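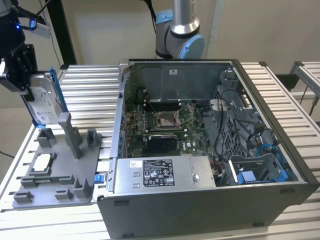
Desktop teardown cell, with a hard drive held over the parts tray.

About Rostcombe

Rostcombe takes apart used office computers with robot arms and sorts the parts for reuse. Ginette Penner and Lorne Cormier started the company in a rented unit with one arm and a lot of donated desktops. We now handle up to 400 machines a week for schools, clinics and city offices.

How we work

Every cell runs from a written procedure, and the procedure is posted at the cell. No program goes live until it has completed 200 units at reduced speed with an operator at the stop button. If the gripper or the tray design changes, the count starts over.

Power supplies are removed whole. We do not open them.

Drives are logged by serial number when they come out and go straight to the locked wipe room. Two people sign for each batch.

Anyone on the floor can stop a cell and does not need to ask first. Restarts are done by the shift lead. Ineke Verhoeven keeps the stop log and goes through it with both shifts every November, when we also revise the procedures.

Visits and questions

Customers may read our procedures on site. Write to Nathalie Lapointe at the front office to set up a time. Closed shoes and eye protection are required past the yellow line.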